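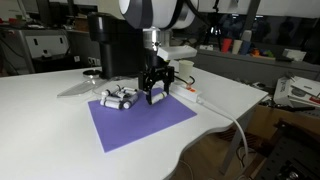
Urrego Stopword and Spelling Lists

Version 2, released April 13, 2000

Contents

Urrego is a set of plain word lists for indexing short English texts: catalog cards, shop inventories, letters, minutes and similar material. It was put together for the Plinow indexer but does not depend on it. Any program that can read one word per line can use the lists.

The package holds these files:

stop.txt
Words to be skipped when building an index. 200 entries, lower case, sorted by byte value.

variant.txt
Pairs of spellings to be treated as the same word. 700 entries. Two fields separated by one tab. The first field is the form found in the text, the second is the form written to the index.

keep.txt
Words that look like stopwords but must be indexed. 20 entries. Read after stop.txt and overrides it.

changes.txt
Differences from version 1.

File format

All files are 7-bit ASCII. Lines end in a single line feed. If you unpack on a system that expects carriage return plus line feed, convert before use; the Plinow loader treats a trailing carriage return as part of the word and will silently match nothing.

Lines starting with a number sign are comments. Blank lines are ignored. There is no escape character. A word that contains a number sign in any position other than the first is read as is.

Apostrophes are kept in stop.txt (don't, it's, we'll). If your tokenizer splits on the apostrophe, you will also want to skip the fragments s, t, ll, re and ve. They are left out of the list on purpose, as "t" and "s" occur as part codes in inventory texts.

Sources

The stopword list was drawn from word counts over two collections. The first is the Fakach parts inventory, which is short noun phrases with almost no verbs. The second is the Bristusano correspondence, which is ordinary letters. A word was put on the list if it was frequent in both. Words frequent in only one were looked at by hand.

The variant list started as a list of British and American pairs (colour/color, catalogue/catalog) and was extended with misspellings found in the Bristusano letters. Only misspellings seen more than once were added. Plurals are not in the list. Use a stemmer for those, and run it after the variant step.

Neither collection is included here. The letters cannot be redistributed.

Using the lists with Plinow

Put the files in the lists directory and add these lines to plinow.conf:

stopfile lists/stop.txt
variantfile lists/variant.txt
keepfile lists/keep.txt

Order matters. A keepfile line that comes before the stopfile line has no effect and gives no warning.

Rebuild the index in full after changing any list. An incremental update applies the new lists to new records only, and searches will then give mixed results.

Changes since version 1

The months "may" and "march" were removed from stop.txt. Searches for dated letters failed without them. "April" was never on the list.

"Will" was moved to keep.txt. It is a stopword in most letters but a document type in some.

Duplicate lines in variant.txt were removed. Three-field lines left over from an earlier layout were cut back to two.

Sort order is now by byte value in all files. Version 1 used dictionary order in stop.txt, which broke binary search for entries with apostrophes.

Known problems

Variant pairs are applied once. If a maps to b and b maps to c, a word a is indexed as b. No such chains should remain, but the check is not automatic.

Case is folded before lookup. "US" and "us" cannot be told apart, and both are skipped. Adding "us" to keep.txt will index every pronoun.

Hyphenated words are looked up whole. "Re-use" and "reuse" are paired, but most such cases are missing.

The lists are not suited to legal texts, where words such as "any", "all" and "not" carry meaning.

Terms

The lists may be copied, changed and passed on. Please rename the package if you change stop.txt, so that indexes built from different lists are not confused.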